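4. Load the practice scene

I set this one up for our robotics club at Holtville, so the menu names are ours.

1. Open Trusby and pick scene 8.
2. Type 622 in the seed box, or your cubes land somewhere else!
3. Press Run and let the arm swing over to the rack.
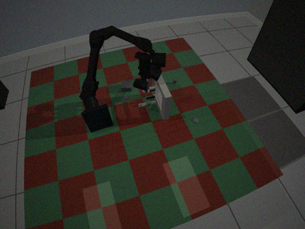
Fig. 11. Gripper pointing down beside the white rack.

4. Hit Pause before you change any joint numbers.

Caution: don't save over the club copy (I did that in March, sorry). Use Save As and put your name on it.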